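The After-School Hour
How one parent blog link-up found its regulars 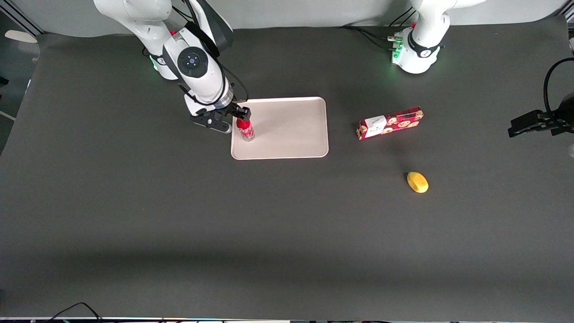 Cookies and a lemon on a dark tabletop.

Monique Vidal started her link-up in February with a single post and a question at the bottom of it: what do your kids do between the end of school and dinner? She expected her sister to answer. Nine people did, most of them parents she had never met, and each left a link to something they had written.

She ran it again the next week. The rules were short. Add one post of your own, read two others, and leave a comment that shows you read them. By the fourth round the list held 51 links and Vidal had asked Ketsara Kaewkla, a mother of three in Olmont, to help her get through them all.

The two split the list down the middle. Kaewkla takes the older children, from about third grade up, and Vidal takes everyone younger. Each picks a favorite, and both favorites go at the top of the next week's page with a few lines on what they liked.

The posts that do well tend to be plain ones. The most visited so far, with 2972 views, was by a father in Flolton who let his daughter run a pretend post office from the hall closet. It had four photos and no printable. Another favorite dealt with the walk home from school, which the writer stretched to forty minutes by letting her son choose every turn.

"I read the ones where something goes a bit wrong," Kaewkla says. "If the paint is all over the dog, I want to know what you did next."

Vidal has a day job in the office of a moving company, and she does most of the reading after her boys are in bed. She keeps a notebook with a page for each blogger so that she remembers whose baby is teething and whose kid has switched schools. Some of the writers have begun to trade messages away from the page. Two families from Olmont met at a playground in Truvach over winter break – the children ignored each other for an hour and then had to be dragged home.

There have been complaints. A few people drop a link and never comment, and for a while Vidal wrote to each of them. Now she takes the link down and leaves it at that. She has also turned away posts that were mostly ads for toys.

Kaewkla would like to add a summer list for rainy days. Vidal wants to keep it to one page a week until the fall, when her younger son starts kindergarten.

The link-up opens each week at noon and stays open for three days. New bloggers can join at any point, and posts may be up to 2000 words long, though few of them get anywhere near it.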